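Packing for a Day of Old Stones and Small Boats

I have been on enough guided walks around ruins to know that the history looks after itself. Somebody with a flag and a good voice will tell you who built the chapel and who knocked it down. What the somebody will not do is lend you a hat.

These are the tips I give friends before a day out that mixes an archaeological site with a boat ride. Most of them were learned in May, on the Tambunan coast tour, by doing the opposite.

Pack the night before, on a table

Put everything you mean to take on a flat surface and look at it. Then put a third of it back in the closet. You will carry this bag up a hill, down the same hill, and across a plank held steady by a teenager looking at his phone. Binoculars sound like a fine idea at home. So does the big guidebook, until you meet it again at the 400th step.

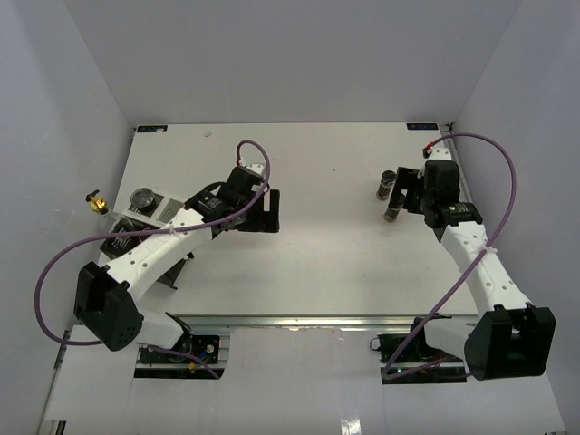 Heavy things go low and close to your back: water first, then lunch. Anything you'll want in a hurry goes on top, meaning sunscreen, tickets, and the tissues. Sites of great age tend to have restrooms of nearly great age, and I wouldn't count on the paper.

Water, and how to keep it cold

Fill a bottle a third of the way, lay it on its side in the freezer overnight, and top it up in the morning. Don't fill it to the brim before freezing unless you enjoy cleaning freezers. Wrap it in a dish towel, which will be damp by ten and very welcome on the back of your neck by noon. Glass bottles stay home.

Lunch that survives

Skip mayonnaise. Skip anything with a sliced tomato in it, or carry the tomato whole and cut it when you get there (a butter knife will do this badly, but it will do it). Hard cheese, flatbread, olives in a jar with a lid you have personally tested over the sink. I once shared a bench with Oluwatosin Bashir, who had brought a whole cold roast chicken in foil, and I have never felt so poorly prepared. Every cat on the site came to the same conclusion.

Take your trash out with you. An old bread bag folds down to nothing and doesn't leak olive brine on your camera.

Shoes

Closed toes, a sole with some grip, and already broken in. Ruins are made of ankle-height walls, and boats are made of wet steps. If your shoes get soaked with salt water, rinse them in fresh water the same evening and stuff them with newspaper. Change the paper before bed. Leave them away from the radiator, however tempting, or the glue will let go and you'll own a pair of sandals.

Small things worth a small box

Loose bits breed in the bottom of a bag. I keep one open box by the front door with the day-trip odds and ends in it: safety pins, bandages, a pencil, seasickness tablets, coins for the parking meter. The bag gets packed from the box and emptied back into the box. It's the closest thing I have to a system.

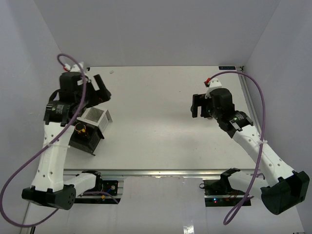
A small open-topped box with mesh walls.

Take the seasickness tablet when the packet tells you to. That is usually well before the boat, and never at the moment you realize you need it. Sit near the middle, look at the horizon, and let the person who insists on the bow have the bow.

Getting the dust out afterward

Limestone dust looks harmless on beige pants and terrible on everything else. Let it dry, take the clothes outside, and shake them hard before they go near the washer. Use a dry brush on seams and cuffs. Water on fresh dust makes a paste, and you will be wearing that paste to the next ruin.

Sunscreen on a collar is a different matter. Work in a little dish soap, leave it for half an hour, then wash as usual. Skip the bleach, which can turn the mark a rusty orange.

The bag itself gets turned inside out over the yard. Last time mine gave up 31 cents, a boat ticket, and an olive.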